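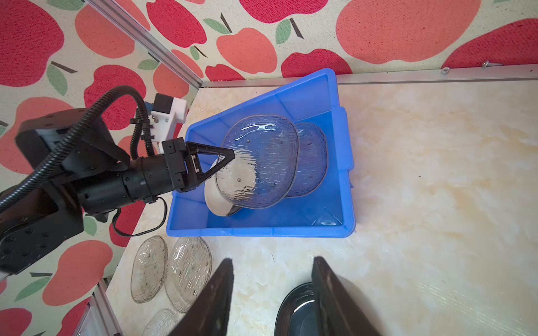
Notice to Residents of Zastilberg

The Office of Tides regrets that the sea will not return before Tuesday. Residents of Cuvell Street are reminded that boats left on the dry bed remain subject to mooring fees.

Of the 642 households entitled to a share of the horizon, 63 have yet to collect it.

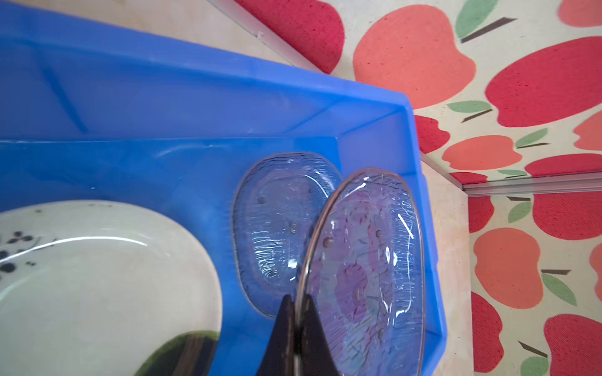 Applications must be made at the Ramo Gate before 3 o'clock. Late applicants will receive fog – the Office cannot accept returns.

Persons hearing waves at night are asked to remain indoors and to keep their shoes on.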